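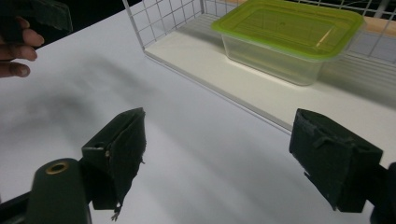 The Hutapea table, white top.

Hutapea Packing and Prep Table
$286, legs included
In stock, ships flat from our Sadalgate shop

I've sold a lot of tables over the years and this is the one I keep going back to. It's a plain table with a plain white top, and I know that doesn't sound like much to get excited about! But if you spend your evenings portioning out soup, packing lunches or sorting orders for the next morning, you'll know how much a good flat surface changes things. I have one at home and two in the shop, and the one at home has pretty much taken over from my kitchen counter.

The white is what sold me. Crumbs show up, drips show up, that one lost pea shows up. I used to prep on a dark speckled table and I was forever putting my sleeve in something I hadn't spotted. With a pale top I wipe as I go, and small things like clips, labels and rubber bands are easy to find again. It also bounces a bit of light around, so if your kitchen is as gloomy as mine is in winter you may get away with one less lamp.

Size and setup

The top is 100 cm long and 60 cm deep. I can stand at one side with a row of containers at the back, whatever I'm filling them from in the middle, and a clear strip in front of me to work in. Two people can use it too, one on each long side, as long as they get along.

It comes in one box with the top, four legs, the hardware and a hex key. Putting it together took me 13 minutes the first time (I timed it, for this page) and that included hunting for the scissors. Tighten the legs by hand first, turn the table the right way up, let it settle on the floor, and then go around again with the key. Each foot screws in and out a little, so an old sloping floor is fine.
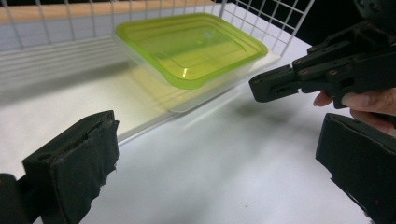

White tabletop, with a rectangular plastic food container on a slightly raised white panel.

What I use it for

Food containers, mostly. I batch cook and then line the boxes up, fill them, and leave them open on the table until they've cooled enough to go in the fridge. Rectangular ones are my favorite for this — they sit side by side with no wasted space, and you can slide a whole row along with your forearm. We carry the Hutum food boxes in a pack of 5 if you need to restock, and you can add a pack to your order at checkout.

Outside of mealtimes mine gets used for wrapping presents, repotting, and one very long jigsaw puzzle. It makes a decent desk as well, though the legs are set at standing-prep height, so you'll want a tall stool.

Looking after it

A damp cloth and a drop of dish soap does nearly everything. For tomato and turmeric I put a bit of baking soda paste on the spot, go and make a coffee, and wipe it off. Please don't use steel wool or anything gritty, it'll dull the surface and you'll see the dull patch every time the sun comes in. Use a trivet under hot pans, and a cutting board for cutting. I have one long scratch on mine from a bread knife and I'm still annoyed with myself.

Things to know before you order

The height is fixed apart from the feet. There's no drawer and no shelf underneath, although most storage bins and a small trash can will slide under with room to spare. The box is heavy and a bit awkward on stairs, so get somebody to take the other end if you're a few floors up.

It's an indoor table. A customer left theirs on a porch through the rain and the hardware rusted, and I couldn't do much about that.

Extras

Jitgate locking casters, set of four. They swap in for the feet and add a little height. I love them in the shop, but at home I found I never rolled the table anywhere.
Spare feet, sold singly.
Hutum food boxes, pack of 5.

Delivery and returns

We pack orders every weekday morning and the carrier will text you a delivery window. If the top turns up chipped or marked, send me a photo before you build it and I'll get another one out to you. Unbuilt tables can come back within 30 days in the original box. The next batch is due in June, so if the stock line up top says sold out, leave your email and I'll hold one for you.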